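Budgeting for a two-arm kitchen test cell
Planning guides > Equipment > Page 2

The first page covered choosing a site and getting landlord consent. From here on, the guide assumes a fixed room, a signed-off floor plan and an approved capital envelope. It applies to a pair of arms with multi-fingered hands doing household work at counter height and below.

Step 1. Write the task list before requesting quotes

List every task the cell must perform in its first year and record the lowest and highest working point for each. Dishwasher loading usually sets the lower limit. The hands have to reach the lower rack with the door open, and the forearms need clearance from the counter edge on the way in. A supplier who quotes reach as a single radius has not answered the question. Ask for a reach envelope at three heights: lower rack, counter surface and upper shelf.

Volkan Çetinkaya's template for the Brumwood cell has one row per task, with columns for object, mass, pick height, place height and whether one hand or two are required. Tasks needing both hands are costed separately. They drive the mounting width, and mounting width is expensive to change after the base has been fabricated.

Step 2. Separate arms, hands and spares

Do not accept a bundled price. Request three lines:

Arms, with controllers and base
Hands, left and right priced individually
Spares, including finger pads, wrist cables and one complete finger assembly per hand

Finger pads are a consumable and belong in the operating budget. Everything else on the spares line can normally be capitalised with the original purchase, but check with your finance office. Brumwood put its pads under capital in the first year and had to reverse the entry in February.

Cables on the outside of an arm are acceptable for this class of work provided the supplier states a replacement interval and the part can be changed on site. Confirm the free loop at the wrist at both ends of joint travel. A loop that sits well at the home position can catch on a rack or a cabinet handle when the hand is low.

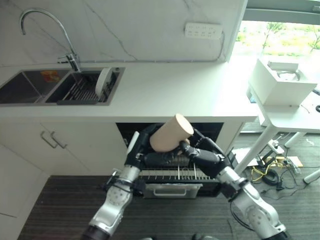 Cups and tumblers are a reasonable acceptance object for the hands. They are light, they have to be reoriented between the counter and the rack, and a poor grip shows up quickly. Specify the cup in the purchase order by diameter, height and mass, and attach a drawing. Nesrin Yazıcı recommends 200 consecutive transfers as the acceptance run, with the allowable number of drops agreed in writing before delivery.

Step 3. Cost the room

Room costs are underestimated more often than robot costs. Allow for:

Cabinetry and benchtop, including removal of any section that blocks the base
Appliances, bought new and of a model still in production
A dedicated circuit for the controllers, separate from the appliance circuit
Cable management at floor level
Floor protection under the base

Keep the dishwasher model constant for the life of the project. Rack geometry differs between models, and a change will invalidate earlier results. Buy a second lower rack at the outset.

If the dishwasher will not be run, leave it unplumbed and delete the plumber from the budget. If it will be run, add splash protection for the hands and ask the supplier for an ingress rating at the wrist as well as the forearm. The two are frequently different.

Step 4. Compare quotes on a common basis

Serpil Işık used the following order when comparing Pokix and Halliday for Brumwood:

1. Convert all prices to Australian dollars at a single rate and record the rate.
2. Add freight, insurance and duty.
3. Add commissioning days, including travel.
4. Add service cover to the end of year two.
5. Divide by the number of tasks in Step 1 that the supplier has confirmed in writing.

The last figure changed the ranking. The lower quote excluded all tasks below the counter.

Step 5. Set contingency and hold points

Hold contingency against the room and the hands. The arms themselves seldom vary from quote once the payload is fixed. Schedule payments against site readiness, delivery, completed acceptance run and end of warranty.

Downtime should also be costed. Brumwood logged 508 hours of operation before its first hand was returned for service, and the return took more than two weeks. With no spare hand on the shelf, all two-handed tasks stopped.

Send completed worksheets to Yamila Farías at Osivbridge for review before raising the purchase order. Page 3 covers operator rosters and training costs.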